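**Hand-held gripper demos: why does my policy dither over the tray?**

I have 67 demos of moving a striped necktie and some safety glasses between a tray and a rack. Trained on them, the arm hovers like a man choosing a sandwich. More demos, or different ones?
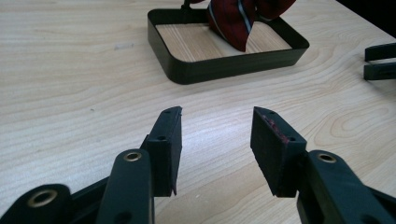 *Wrist view, tie in the tray*

Both hands get recorded. I'm using the Berkico logger at 20 Hz, if that matters.

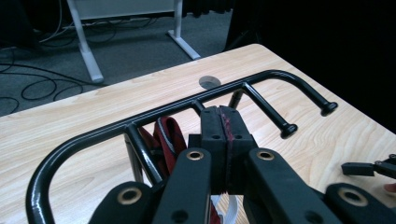 I'd also like to keep my evenings, so please don't say 800.

---

**Answer from Laiba Talpur** (accepted)

You're dithering, so it dithers. Play back your own demos and look for pauses. Mine, on the Mengal arm in September, had up to 2 seconds of me thinking before every grasp. The policy learned the thinking beautifully.

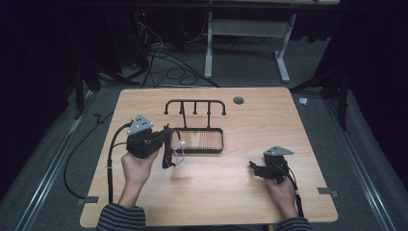
Decide the order before you hit record and stick to it. Then pick one hand for each job. If the left one is going to hold the glasses up beside the tray, it should do that in every demo, and the right should wait somewhere boring. Throw out the takes where you changed your mind, even the pretty ones.

Also vary where you start:

1. Jaws open, low over bare wood, nothing held.

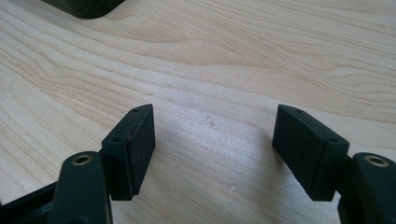

2. Jaws closed, up by the rack.
3. Off to one side, tray barely in view.

---

**Answer from drekside_dan**

800. Sorry.

---

**Answer from lerkero**

did you check the clocks on both grippers match? mine didn't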